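Subject: Re: [cono-list] Fall project: vote on the teardown task before we order parts

I wrote most of this last night and then cut the rude half, so if it jumps around, sorry.

Short version: I'm not against the teardown project. I'm against the sentence in the proposal that says we can have it "running unattended by the open house." I've read that sentence a lot of times now and I don't believe it, and I don't think the people who were at the bench in July believe it either.

The earlier message, for those who joined the list after it went out:

> Hi all,
>
> Following up on the club meeting. The build group would like to
> make PC disassembly the main project for the fall, under the
> working name Pirside. The idea is simple. An old desktop tower
> goes on the slatted table, the arm takes out the parts one by
> one, and each part goes into its own holder so that it can be
> tested and reused by the school.
>
> Why we think this is doable:
>
> - We already have the arm, the table and the printed fixture.
> - Old towers are free. The district has promised us 13.
> - We have 271 recorded runs from the slot task, so we are
> not starting from nothing.
> - It makes a much better demo than stacking blocks.
>
> We would like to have it running unattended by the open house.
> For the regional event we'd enter it in the open category,
> where the Ultel rules allow any task as long as the team can
> explain it in 3 minutes.
>
> Please reply on the list if you have objections. If we don't
> hear any we'll order filament and a second set of fingers.
>
> The build group

OK, objections.

1. The slot task is a different task

The 271 runs keep coming up as if they were money in the bank. Let's be clear about what's in them. They are runs of the gripper holding a printed part and pushing it into a bracket on a printed board. We designed the part. We designed the board. If the part didn't fit, we changed the file and printed another one overnight. The part is a nice light blue and the board is gray, so even the camera gets an easy time.
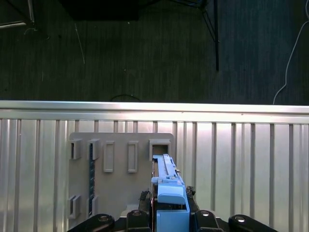 Wrist camera view, blue part going into the right-hand slot of the top row.

I'm proud of that work and I did a fair amount of the sanding. But look at how much help the gripper is getting. The part is clamped between the two fingers and it's headed for a slot made for it. There's no other part in the way. Nothing is screwed down, nothing has a latch, and nothing is tied by a cable to something else.

Of the 271, I went back through the log sheet and counted 68 where the notes column says something like "nudged by hand" or "restarted from above slot." That's just the ones where somebody bothered to write it down. I was on the bench for a lot of those sessions and we did not write everything down. So before anyone says "we already have the data," I'd like us to agree on which rows we'd show to a judge who asked to see them.

Also, and I know this is a sore point, those runs are all putting things IN. The proposal is about taking things OUT. You can't just play it backward. A memory stick held by latches at both ends doesn't care that we once did a good insertion.

2. The inside of a real computer

I think some of us are picturing a diagram. Go and look into one of the towers with the side panel off. Cables cross the middle of the case, over the things we want to reach. The power supply has its bundle running down toward the motherboard. The graphics card is lying along the bottom of the board, and everybody who has ever pulled one knows that you need one finger on the catch while the other hand lifts. We have one arm and one gripper.

Then there's the question of what counts as a part. If the arm pulls the data cable off a drive, is that a step or is that cleaning up? If a person takes off the side panel and backs out the screws beforehand (which I assume is the plan, since there's no screwdriver anywhere in the parts list), then we should say so in the write-up, in the first paragraph, where people will see it. Last year's team from the Trương program lost a lot of goodwill over exactly this. They had a good robot. Their video left out the part where a student reached in, and a judge asked about it, and after that it was the only thing anyone wanted to discuss.

I don't want that to be us.

3. "Unattended"

Please, let's drop this word. I'm not being picky about language. If it's in the proposal then it will be on the poster, and if it's on the poster some parent will stand there with folded arms and wait for it to happen.

We have never left the arm running without a hand near the stop button. The bench rules say we can't. The rules would have to be changed before the open house, and I'd vote against changing them, and I'd guess that our faculty sponsor would too. Power supplies are another matter again. I don't care how long it's been unplugged, I don't want the gripper squeezing one, and I don't want a freshman trying to free it by hand when the gripper gets stuck.

4. The fixture

The current plate was laid out for one setup. It has a tall hooked post, upright blocks, and a bunch of low cradles in the front half, and it sits on the table to the left of the tower. Fine. Now tell me which of those cradles will take a drive from a different maker, or a stick with a heat spreader on it. We'd be looking at thirteen towers that someone pulled out of a closet, and I would bet my lunch they aren't all the same model.

Every new shape is a new print, then a new position to teach, then a new round of practice runs. I asked how long the last revision took from first sketch to bolted on the table, and the answer I got was "a while." It was most of a month.

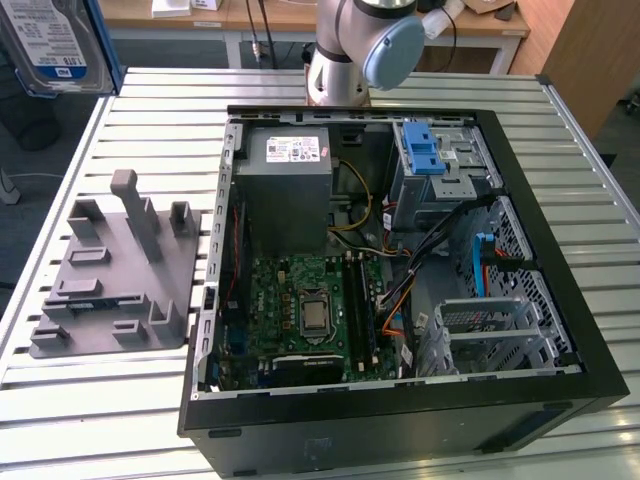 5. What I'd vote for

I said I'm not against it, so here's a version I could support.

Pick one part. My choice would be the memory. It's light, it's the same general shape from tower to tower, and the latches can be opened by a person at the start with no shame at all as long as we say so. One arm, one gripper, one stick out of its slot and into a cradle. Then the second stick. If that works on three different towers that we haven't practiced on, we add the hard drive. If it doesn't, we'll have learned why, and we can put that on the poster.

Keep a proper log. Every attempt gets a row, including the ugly ones, and the notes column has to say whether a hand touched anything. I'll make the sheet. I'll even print it and tape it to the cabinet so there's no excuse about the laptop being dead.

Hold back some of the towers. Don't open them, don't look inside, don't practice on them. If we tune everything on all thirteen and then show it working on one of the thirteen, I don't know what we've shown.

Change the open house line to "running with an operator present." It costs us nothing. Visitors like talking to the operator anyway.

And hold off on the second set of fingers. The ones we have are worn on one side but they grip. Spend the money on filament and on a decent light for the table, which we've been asking for since spring.

6. Things I'd like answered on the list before the vote

- Who is going to own the towers once they're apart? "Reused by the school" is in the proposal, but I haven't seen anything from the school saying they want loose parts back.
- Are the drives wiped? If the district hands us towers with drives in them, somebody has to be responsible for what's on those drives, and it shouldn't be a student club.
- What does the Ultel open category say about a person preparing the work before the clock starts? I read the rules twice and I couldn't find it. If someone has a newer copy, please send it around.
- Is the beginners' group still getting the arm in the afternoons? The schedule in the proposal has the build group on it from 3 until closing every day, and the beginners signed up in good faith.
- Does anybody still have the original files for the slot board, the version with the closed faces on the two middle brackets? The shared folder only has the older one.

I know how this reads. I was also the person who said the slot task wouldn't work with the printed rack strip, and I was wrong about that, and you're all welcome to bring it up. But being wrong about the strip cost us an afternoon. Being wrong about this costs the whole fall, and we'd find out in front of the parents.

If the build group wants to show me a memory stick coming out of a tower, with the log sheet next to it, I'll bring the donuts and vote yes to the rest on the spot. I'm at the bench most days after 4.

One more practical thing: whoever borrowed the small hex driver set, please put it back in the top drawer. The gripper bolts need checking and I can't do it with the big ones.

--
Cono Robotics Club, bench group
To leave this list, send a blank message with "unsubscribe" in the subject line.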